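Andolmont showroom, open day

February 2023

The flyer promised a walk through a fully furnished small flat, 201 on the second floor, and "storage ideas for real households". I went with Chin-lung Kwan, who is furnishing a rental and had already been quoted by Millumo.

Parking was free. Coffee was not. The entry hall has a bench with a lift-up lid that they're very proud of, and I couldn't get a pair of winter boots in it without forcing the lid. Our guide, Tsung-han Chiu, said the production model would be deeper. Maybe so. The price list I took home says $500 for the bench as shown.

The kitchen was locked for a reason I didn't catch.

The tidying corner got the most talk, all of it about surfaces staying clear. The plaid cover is a plain beige-brown check over a pale top, and its hem was wavy along the front. A tangle of black stuff with thin loops or straps was lying on the left of it. So much for clear surfaces.

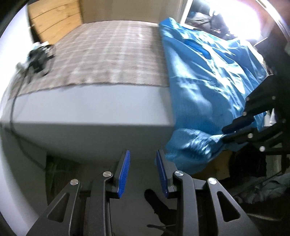
Worth the drive?

For the bench, no. Chin-lung liked the colours and is going back to look at the Hikau shelving, which we only saw in the catalogue. I'd wait until the kitchen is open.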